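Robots and Everyday Work, Handout 5
Can a machine do the chores yet?
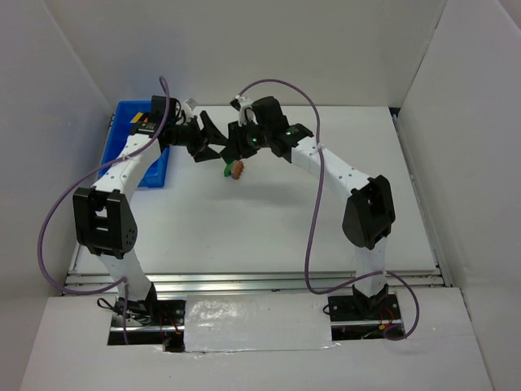

So when do we get a robot that tidies the kitchen?
Later than the ads suggest. A machine can do plenty of single steps today, often very nicely, but a kitchen is hundreds of steps in an order that changes every evening, and the person who lives there keeps moving the salt.

I want you to keep two words apart this week: task and chore. A task is "pick up the sponge." A chore is "clean up after dinner," and it's full of small decisions you make without noticing (is that pan still in use? does this lid go with that box?). Most of the demos you'll find online are tasks. Some are very good tasks! Watch how many cuts there are in the video, and whether the speed is marked.

Two arms or one?
I get this every year. One arm is fine for moving a thing from a table to a bin. Add a jar with a lid, a bag that has to be held open, or a towel, and you want a second hand. The trouble is that two arms working close together have to stay out of each other's way, and they block the camera's view of the very thing they're holding. Soft and squashy items make it harder still, as anybody who has packed a bakery box knows.

The reading
Read the Wadari report, pages 5 to 12, and skip the cost tables, we'll do those in January. Their packing line handled 31 kinds of item and I'd like you to look at which ones they left out. The Tuvum piece is shorter and grumpier and I like it a lot. It's about laundry, mostly socks.

The Drekard shop-floor study is optional, but if you've ever worked in a warehouse please read it and come argue with me. I think they're too generous about what counts as a success. A part dropped and picked up again is a success in their table, and on a real line somebody is waiting for that part.

For next time
Pick one chore you did at home. Write down every step, 2 pages at most, and mark the steps where you had to look, feel or guess. Bring it on paper. We're in the Magalhães room again, the one with the bad radiator, so dress warm.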